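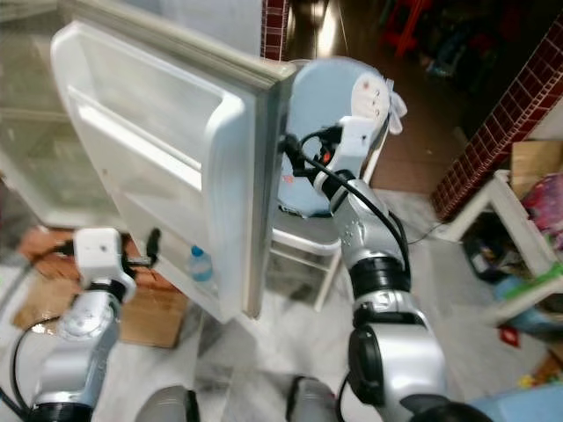 Right gripper on the fridge door, kitchen corner setup.

Home | Archive | Threads | Authors | Search | Subscribe

[homebots] Re: Anow two-arm kit, anybody running one?

Print this message | E-mail this message

Hi all,

Finally getting back to this one, sorry, October ate me alive. Quoting the part of the earlier post I'm going to answer:

> We're looking at the Anow two-arm kit for our workshop in Plorville
> and the sales page tells me next to nothing. Does anybody here have
> it doing real household stuff? Mostly I want to know (a) if the
> grippers can deal with a fridge door, (b) how bad the cabling is,
> and (c) whether the support plan is worth paying for. We came from
> the Puma trainer arms and got burned on support, so I'm a little
> gun-shy. Also is the Lazaridis control box required or can I use
> what I have?

OK so, we've had ours on loan for 8 weeks now and I've spent way too many of my evenings with it. Taking your questions in order, more or less.

(a) The fridge door. Yes, it can hold one, and the picture up top is pretty much how we do it. We gave up on anything clever with the inside of the door and just clamp the outer edge, up near the top end. The gripper housing is boxy and I worried it would be too fat to get a good bite, but a door edge suits it fine. The other arm stays low, by the bottom corner of the door. I like having it down there in case I want it to reach in for something, and you do have to watch your spacing or the two of them end up in each other's way!

What I'd warn you about is the pull. The first stretch, where the seal lets go, wants a lot more force than the rest of the swing. Out of the box the force limit is set low (sensible, I guess) and ours would just stop and sulk. We ended up at 40 on the slider, and please don't ask me 40 of what, the manual doesn't say. Once the seal is loose you want to drop it back down again or the door comes at you fast. I did 13 pulls in a row one night after the change and it let go of the door on 2 of them, both times because I'd grabbed too close to the very top. Move your grip down a hair and see if that helps.

Keep something light in the door bin while you practice, by the way. We use a small water bottle. An empty door moves differently from one with a bit of weight in it, and you'll want to tune for the one you're going to live with.

(b) Cabling. Meh. You can see the black cable looping out from the gripper and back down past the elbow, and that is how the kit wants it routed. It needs the slack there so the wrist can turn. I've caught the loop on a cabinet handle more than once. A couple of hook-and-loop straps on the forearm make a big difference, just don't cinch them down anywhere near a joint. If your space is tight I'd plan your base position around the cables first and the reach second. I did it the other way and had to move everything.

(c) Support plan. I'm torn on this one. They answer e-mail quickly and the people are nice, and when we had a gripper that wouldn't close all the way they sent a replacement with no arguing. But the plan as sold is mostly remote sessions, and if you're comfortable reading logs you'll burn through maybe two of those in the first month and then never touch it. For a workshop with several people sharing the kit I'd probably buy the first year and then let it go. I never had the Puma arms so I can't compare, though I've heard your story from other folks on this list too.

On the Lazaridis box: not required! The quote makes it look like it is, and it was on ours as a line item until I asked them to take it off. We run from a plain desktop machine and it's been OK. What you lose is the big stop button on the front, so budget for a separate one and mount it where a person standing back from the arms can hit it.

Couple of other things you didn't ask about. The floor matters more than I expected. Ours is polished stone and the base crept a little on hard pulls until I put rubber mats under it. And the arms are shiny, which looks great, but a bright overhead light bouncing off the upper segment gave our vision software fits. Turning off one lamp fixed it.

Would we buy it? Leaning yes, at the loan-return discount. At full price I'd want to see the cable routing sorted out first. If you want my settings file, write me off list and I'll send it over, but start with the force limit lower than mine and work up.

Has anybody tried this kit on a freezer drawer? That's next for us and I have no idea where to grab it.

Previous message | Next message | Back to thread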